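Workshop notebook, flower bench
27 May 2020

Started the day with glue on my sleeve already, so you can guess how the morning went. I'm writing this up while the second batch sets, partly for me and partly for Lihua, who has the bench after me and will want to know why the red ones have moved to the other shelf. (Short answer: I needed the shelf. Long answer further down.)

Where we were yesterday: two boxes of stems from Flundeda opened and sorted, the third still taped. I had it in my head to do all the sorting first and all the arranging after, like a sensible person. That lasted until I found a carnation type with a really good red in it and wanted to see it next to the pinks right away. So the third box is still taped. Sorry, Lihua! It's under the window, and it isn't heavy.

Steaming

The leaves came out of the box flat as paper, same as last time. I held each spray over the kettle, counted to ten, then curled the leaves backward over my thumb and let them cool like that. The ones with the toothed edges take it well and keep the curve. The long smooth grassy stuff does nothing at all, it just gets damp and sulks. I tried it twice and gave up. If anybody has a trick for the grassy stuff, write it in the margin, please.

One warning. I left a spray over the steam too long because Chenxi came in to ask about the invoice, and the glue at the base of the flower head let go. The whole head dropped into the kettle. I fished it out with the tweezers and it's drying on the sill, and I think it will be fine, but don't go past ten. Also don't answer questions about invoices over a kettle.

The invoice, by the way: the number Chenxi needs is 1719, it's on the yellow slip, and the yellow slip is now pinned to the corkboard where it should have been all along. I had it in my apron.

Fluffing the heads

This took longer than the steaming and I don't mind that at all, it's my favorite part of the job. Every head comes squashed on one side from the packing. What I do is start from the outside ring and pull each petal down and slightly out, then go in one ring and do the same but less, and leave the middle alone. When I was new I used to open the middle too, and everything ended up looking like a dinner plate.

The frilly ones are different. You don't pull those petals, you sort of ruffle them with a dry paintbrush, going around and around until the edges stand up. The half-inch brush from the Jia set is the right one. The bigger brush knocks them flat again. Somebody has used the half-inch brush for varnish at some point in its life (I'm not asking) and it was stiff on one corner, so I trimmed that corner off and it works better than before.

Cutting and wiring

Stems cut with the side cutters and not the good scissors. Lihua, I know you know this. It's for whoever used the good scissors. There's wire inside every one of these stems and the scissors now have a nick in the blade you can feel with a fingernail.

I cut long and bent the extra up at the bottom instead of trimming to the exact height. It makes a little hook that catches inside the vase, and you can unbend it later if you want the flower taller. Three lengths seem to be plenty: tall for the middle, medium, and short for anything that's meant to peek out low down. I marked the three lengths on the edge of the bench in pencil so we stop measuring with the tape every time. Please don't sand the bench edge this week.

Tried the green floral tape from Graler for joining two short stems into a long one. You have to stretch it while you wrap or it doesn't stick to itself, and even then I'm not in love with it. It left my fingers tacky for an hour. The joins are holding so far. I've put the flowers with joined stems together in the tall jar, leaning, to see if any of them sag overnight. If they do, back to the old tape and I'll finish off this roll on something that doesn't matter.

Which vase

I went back and forth on this one for far too long. The plain glass was out immediately because you can see all my hooks through it. The brown jug was nice with the whites and then awful the second a pink one went in, it made everything look like a sofa from when I was small. The blue one I'd been saving for something else, and I only picked it up because it was the closest, and of course it was the one. The green of the stems goes straight down into that teal-blue and it just settles everything. So the Jukovance order gets the blue one and the something else can wait.

It's lighter than I'd like, though. I put a bag of clean gravel in the bottom, tied shut so we can get it out again. It doesn't tip when I bump the bench now, and I bumped it pretty hard.

Arranging

First go, I put all the big pale blooms in the middle and the smaller colored ones around them like a collar. Very tidy, very dull. It looked like a cake. I took it all out again, had a coffee, and put the color in first this time. Pink up, red under it, both of them set deep, and then the leaves in front so you only get the red in bits. Then the big white and the pale pinks went on the outside, where they can hang over a little.

I much prefer it. You have to look into it to find the red. Chenxi walked by and said "oh, is there a red one in there?" and then leaned over to look properly, and that's exactly the thing I was after, so I've stopped fiddling with that side.

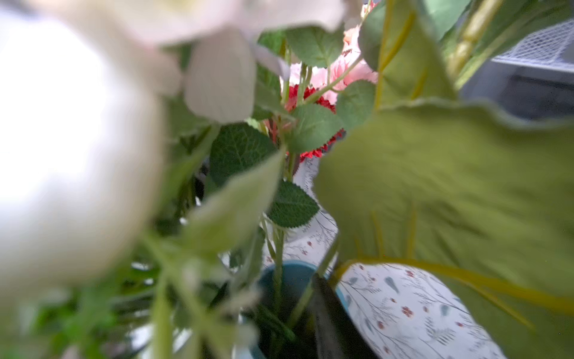

Photo: workshop bench, second arrangement, blue vase

Close up like this I can judge the leaves better than I can standing over the thing. I'm pleased with the one across the front of the red, its veins really show, and the toothed edge against those fringy red petals is a lovely bit of fuss on fuss. The pink has kept its ruffles. It goes from a light salmon to a proper rose, and I'd been thinking of it as one flat color the whole time I was brushing it! I'd like to find more of those in the third box.

What I'd still change: the stems all come together pretty tight on their way into the vase. That's my hooks again, I think, they pull everything toward the same spot. I could put a bit of crumpled chicken wire down in there to spread them out, but then the gravel bag has to come out first, and I'm not doing that today. Maybe I'll do it on the next one and compare. The leaves hide a good deal of it anyway once you're a step back.

I also wonder if the white is too much. It's so bright where the light lands on it that your eye goes there and stays. Lihua likes it. Chenxi says tone it down. I have a weak tea wash that I use on paper flowers and it would take the glare off, but I don't know what it does to this fabric, so I've dabbed it on the back of one loose petal and left it on the saucer by the sink. Please don't wash the saucer!

Stock

Stems on the shelf count after today's work: 427, and that's with the third box not opened. I counted twice and got the same number both times, so I'm writing it in ink. The order sheet says we should have 2000 across all the boxes by June, which means the rest had better turn up soon, and I've asked Chenxi to chase Flundeda about it.

The reds are now on the lower shelf with the leaves. That's the move I mentioned at the top. The upper shelf gets sun in the afternoon, and I noticed the reds from the winter batch have gone a bit orange on the side facing the window. The whites don't seem to care, so they've gone up there. I relabeled both shelves, but the tape on the lower label is already curling, so if it falls off, reds are LOW.

Leftover from today

The dropped head on the sill needs gluing back on, use the clear glue and not the hot glue gun, which strings everywhere. I picked glue strings off that pale pink for a good twenty minutes this afternoon and I'm sure there are still a couple in there. A hairdryer on low melts the fine ones away if you keep it moving, but hold the petals back with your other hand.

We're nearly out of the short wire. There's a handful left in the cookie tin, and the lid of the tin is behind the radiator, where I can't reach it. My arm's too short. Lihua, you're up.

Lihua's note, added later: got the lid. Also got a pencil, two leaves and the missing tweezers. Two of the joined stems are already leaning more than I'd like, so I've moved them to the front of the jar where we can watch them. I haven't touched the blue vase. Leave the white one alone, it's nice.

Good, thanks. Leaving it alone until the petal on the saucer is dry, then we'll argue. Tomorrow: third box, short wire, and a second vase if I can find another in that blue.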